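Blog > Training notes > Judo

Filed under: Grips and gripping, Ground work, Club nights

Last updated: June

I've spent most of this spring on one thing, the turnover from the side when the other person is flat on their belly and tucked up tight. I was taught it as a strength move. You get a hand on the belt, a hand on the far sleeve, and you heave. It works on people lighter than me and on people who are already tired. At 80 kilos I'm not the biggest in the room, so that leaves a lot of people it doesn't work on.

Tsung-han Yu, who runs the Gellwood sessions, had us do it without the belt grip for a month. You start chest on back, hips low, and you put your near forearm under the armpit as far as it will go. Then you wait. He wants your weight going down through the shoulder blade, and he wants your toes on the mat and your knees off it. Most of us had our knees down. Mine still go down when I stop thinking about it.

The turn comes when the other person tries to get up. They have to make a base with one hand, and as soon as that elbow leaves the ribs there's room to walk around toward the head. You walk, you don't pull. Small steps, chest heavy the whole time. By the time you're level with their ear they are mostly on their side and you can drop into the hold.

I kept a notebook for this. We did 200 reps each over the month, slow ones with a partner who gave a fixed amount of resistance. After that we went live from the position, starting flat, and I got the turn more often than I used to. I lost it in two ways. Either I walked too early, before the elbow moved, or I walked too high and slid off over the shoulder. The second one is worse, as you end up underneath.

A few people at Fairclough do the same turn but with a lapel fed under the chin first. I tried it there in the open session. It does hold the head in place, but I'm slow getting the lapel out and the referee would have stood us up. If you have quick hands it may suit you better than it suits me.

The other thing I changed was gripping before we get to the ground. I used to let go of the sleeve as soon as the throw was half done, to get both arms around. Now I keep it. If the throw only gets them to their knees, I still have the sleeve, and they can't tuck that arm. I'd say this has helped more than the forearm work, and it took one evening to learn.

My fingers are sore from it. I tape the middle two on the right hand and leave the others alone. I do the taping at home before I leave, which takes 9 minutes if I'm not rushing, and it holds through warm-up and most of the standing rounds.

Next month we move on to the same position from the head end. I've never liked it there and I expect to get rolled a lot.

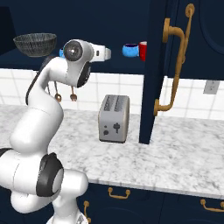 Going from the head, the first problem is the leg grab from underneath, so I'll be working on keeping my hips back and my elbows in before I try to turn anyone.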